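How to Set a Basic Place at the Table

1 December 2025
By Kelly Brito

A simple weeknight setting takes a placemat, a plate and whatever flatware the meal needs. Wipe the table first and let it dry.

Lay the placemat straight, with its long side running along the edge of the table. If it has stripes, line them up with the edge, because a crooked stripe shows from across the room. Leave 60 centimeters from the middle of one plate to the middle of the next so people have elbow room.

Put the plate down before any flatware. The fork goes to the left of the plate and the knife to the right, blade facing in. Spoons go outside the knife. For a one-fork meal such as pasta, either side is fine. Tines point away from the diner.

Carry the flatware to the table in its rack or basket and set it where you can reach it. Pick up each piece by the handle. Once every place is done, take the rack back to the kitchen.

Water glasses go above the knife. Napkins can sit under the fork or on the plate. 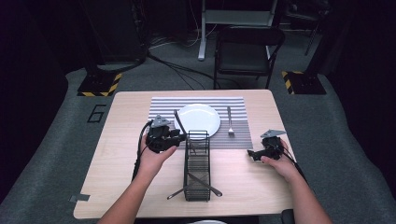 Striped placemat, white plate and fork, with the wire rack close by.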